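Teaching two arms to lay a place setting by teleop

Quick write-up, because people keep asking and I keep typing the same thing in chat. Assumes your leader arms are paired and the followers home without complaint. If not, sort that first.

What you need
Plate, bowl, fork, spoon, cloth napkin. Two follower arms, one each side of the table. Somebody with patience.

Before you start
Decide the finished layout and write it down. Ours: plate in the middle, napkin folded to the left, fork on the napkin, spoon to the right, bowl on the plate last. Doesn't matter if your gran would do it differently, it matters that every demo ends the same way. We changed our minds in April and had to bin 50 episodes.

Then agree which arm does what. Left takes plate and napkin, right takes cutlery and bowl. No swapping halfway because one was nearer.
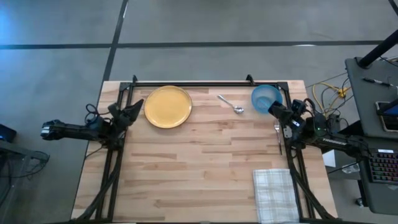
Words: Beatriz Guerreiro
Posted Sun 12 July in How-tos

Starting positions
Scatter things a bit between episodes. Plate up near the far edge, spoon on a slant, napkin down at the near side, whatever. Change it each time but keep everything inside reach of the arm that has to fetch it. If you have to stretch the arm nearly straight, move the thing closer - a straight arm is horrible to steer.

Recording
1. Both arms to rest. Hands still. Start recording.
2. Plate first. Come in from the side, pinch the rim, lift only a little, slide it to the middle.
3. Napkin. Grab the folded edge, not a single layer or it opens up on you. Lay it down slowly.
4. Fork, then spoon. Handles are thin and lie flat so tip the gripper and close gently. Missed it? Open, back off, try again. Keep the take, one retry is usefull.
5. Bowl. Rim again. Lower it untill it touches, then open.
6. Arms back to rest. Stop.

Aim for 30 seconds an episode. Much longer and you're dithering, and the policy will learn to dither aswell.

When to throw a take away
Dropped item off the table. Arms bumped. Wrong arm used. You stopped to talk to someone. Delete it there and then - you won't remember which one later.

How many
We had something worth running after about 22 good ones per layout. Shaky, but worth running. More is better, obviously.

Swap drivers every so often. Tired hands get jerky and it shows in the playback.

Next page: checking your episodes before training.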